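Print | E-mail

18 September 2018

Gripper 11 dropped out of tracking again at 65 per cent stroke. The fingers kept closing after the stop command – logged as a safety fault, unit withdrawn. Nara controller firmware unchanged since April.

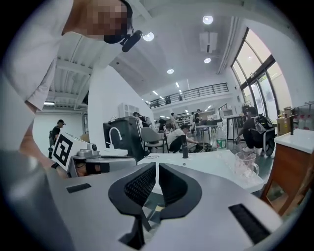 Gripper on the bench side, marker board at the other unit.

Swapped the Alvarado encoder lead and ran 600 cycles with no fault. At 900 it came back. Lead ruled out, suspect the stop relay. Pavolari to be sent the log.

Shares: 0 | Comments: 2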